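Hand-held gripper recording (household tasks)

Last updated: 2024-05-19
14 comments · 209 shares

We use cookies to remember your language and reading settings. Accept | Manage

Hand-held gripper recording is a way of teaching robots chores without having a robot in the room. A person carries a gripper with a camera on it, does the job with their own arms, and the recordings go off to train a robot arm later. I keep this article going for the wiki because the good-practice rules are scattered all over the place, and I got tired of digging through old message threads for them!

Who writes the rules

There's no single law that covers this kind of work, at least none I've come across. What you get is ordinary privacy law, whatever safety rules apply to the workplace, and then house rules written by whoever runs the project. The two sets I know best are the Hindeo guide (17 pages, very readable) and the Vorard checklist, which has 6 items and fits on a card you can tape inside a closet door. They agree on most things. Where they don't, I've said so.

Clothes and bedding

Laundry jobs get their own chapter in the Hindeo guide, and I think they deserve it. Cloth never lands the same way twice, so you can't write a rule like "start with the cup on the left." The guide asks for mixed fabrics instead – knits, wovens, something padded – and a bed or table big enough to spread things out. Patterned sheets are fine, and I'd say welcome, as plenty of real beds have them. A single session should keep the same bedding from start to finish.

Clothes on a printed pink sheet, with the yellow-fingered gripper in hand:

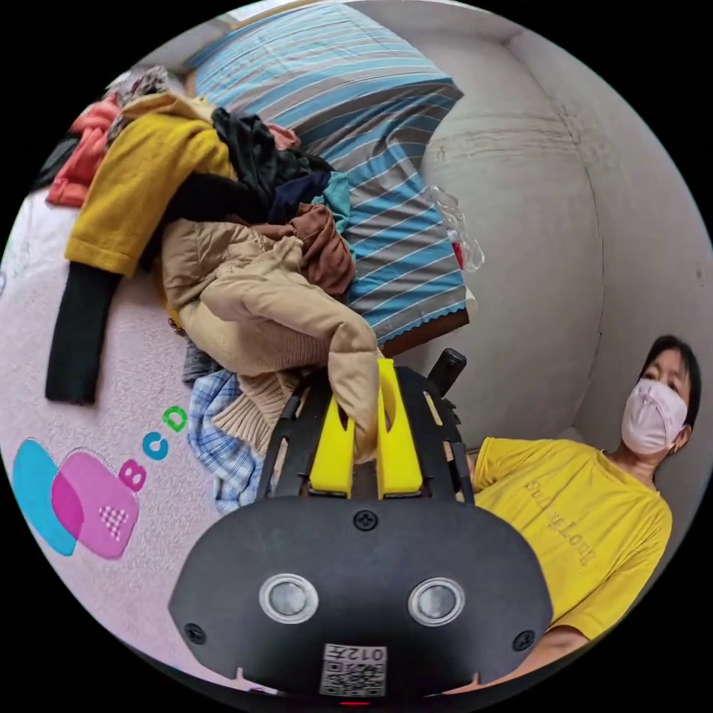
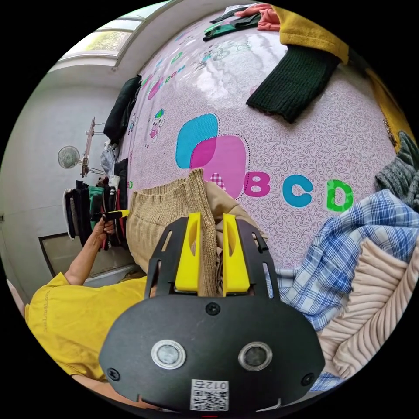
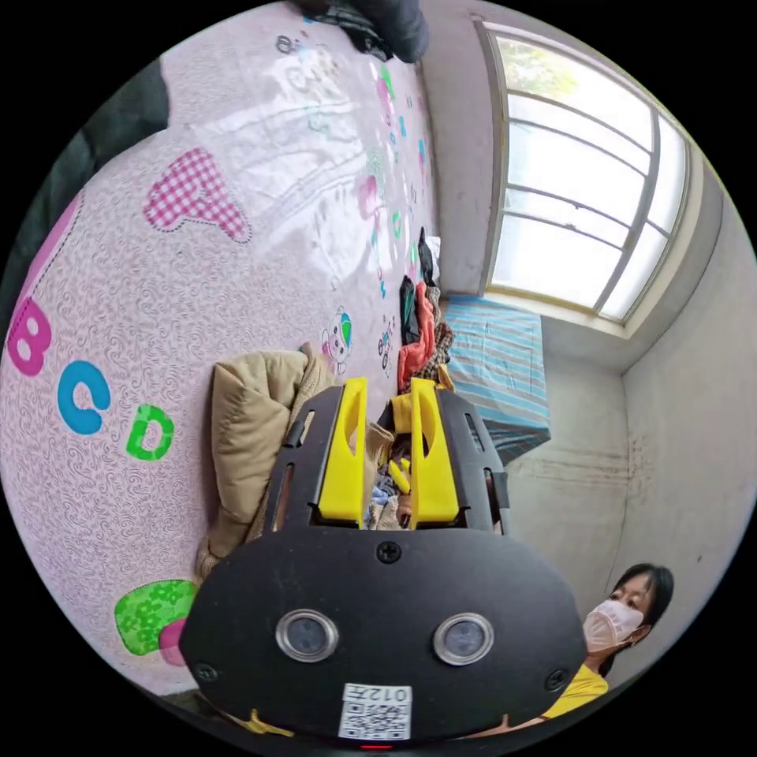
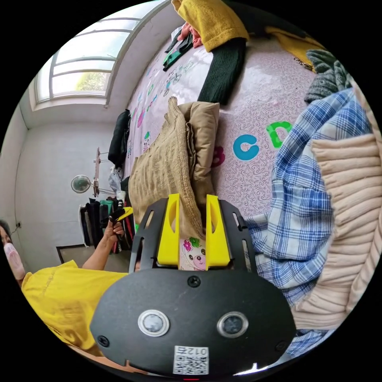

Marking and pairing the tools

Every gripper needs its own number, and the number has to be on the tool itself, somewhere it won't rub off. A printed code next to it saves a lot of typing. If two grippers are used as a pair, mark left and right too, and write both numbers in the session log. Vorard wants the log filled in before recording starts. Hindeo lets you do it the same day, which I find a bit loose (I've tried to rebuild a log from memory and would not recommend it).

People in the recording

Anyone who might be recorded signs a consent form first, and that includes family members who only wander through to get a sweater. A face mask helps but doesn't replace the form. The same goes for windows that look onto a neighbor's yard. Letters, medicine and family photos get put away before you begin.

Handling the cloth

Pinch a fold, lift, and let go only when the cloth is supported. Move at a pace you could keep up all afternoon. Keep your free hand out of the job unless the task sheet calls for it, and if you drop something, carry on and pick it up with the gripper. Both guides say to keep fumbles in the recording and flag them in the log.

Breaks and sore wrists

This is the part I nag people over. Holding a tool out in front of you is tiring, and shoulders go before wrists do. Shenoy, a small recording outfit I've traded notes with, added a fixed rest to every session in March and put it in writing so people would take it.

Storage

Jeltora, the file-naming scheme most of us follow, puts the tool number first and the session number after it. My own log is up to session 2188 and I can still find things, so it gets my vote. Keep consent forms in a separate folder from the recordings, and delete both if someone changes their mind.

Still to be written: shared homes, and what to do with pets.

Get new articles by email. Sign up for the newsletter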